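2021-08-09
Notebook, B. Szczepańska
Drying oven and the Ullham glue joints

Started early to get the second set of maple test blocks out before the shop warmed up. Oven held overnight at the low setting. Weighed everything on the small balance, same order as last time, pencil numbers on the end grain. Block 5 has lost its number on one side, so I rewrote it in ink. The ink bled a little into the grain but it can be read.

The question is still the one from March: do the Cordeiro joints fail because the wood was too damp at glue-up, or because the clamps came off too soon? We have been arguing both sides without ever changing one thing at a time. This set is the first where the clamp time is the same for all of them and only the drying is different.

Heaviest block going in was 343 g. I have not worked out moisture content yet. It needs the fully dry weight and they are not there – the last two weighings still differ by more than I like. They go back in tonight and get weighed again in the morning. If the change is inside the noise of the balance I will call them dry.

Balance note: it drifts when the door to the loading side is open. Closed the door, waited, re-zeroed, and the check weight read right again. Please leave that door shut when somebody is weighing. I put tape on the floor where the balance table should stand, since it had been moved again and was not level.
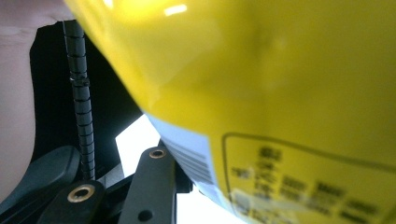
Glue for this round is the Lemach slow-set, batch 2303, opened this morning. The older bottle had a skin on it and I did not want to stir that back in. I wrote the batch on the lid and on the sheet. The last set has no batch written down anywhere, so we can't compare against it properly. I am leaving those results in the binder but marked as doubtful.

Spread test on scrap went fine. At 300 g per square meter the squeeze-out was an even line along both edges. A thinner coat left dry patches on the oak when I pulled it apart, none on the maple. Oak is thirstier than I allowed for. For oak I will coat both faces and wait a few minutes before closing the joint.

Made two mistakes with the clamps. First, I set the bar clamps straight on the wood without pads and marked the faces of two blocks. It won't change the strength numbers but they look bad, and the marks make it harder to see where a crack starts. Second, I tightened one end all the way before touching the other and the joint crept sideways by the width of a pencil line. Backed it off, lined it up, and snugged both ends a bit at a time. Marked that one with a C on the sheet so we know it was opened and closed again.

Nona wants the results for the bench legs and would like to know if the joint can be trusted without a dowel. I said not yet. The straight pull test tells us very little about a leg that gets kicked from the side. We would need a racking test, and the old jig only takes the narrow stock. It could be opened up with longer bolts and a new back plate. I drew a rough version on the next page. The plate should be thicker than the one we have, which is already bowed.

To do:
Weigh blocks again, door shut.
Cut clamp pads from the cork sheet.
Find out what the humidity was on the days the March set was glued. The logger may still have it.
Longer bolts for the jig.
Order blades for the small bandsaw, the present one wanders to the left on anything thick.

Oven is on, shelf two. Do not open it before the morning weighing.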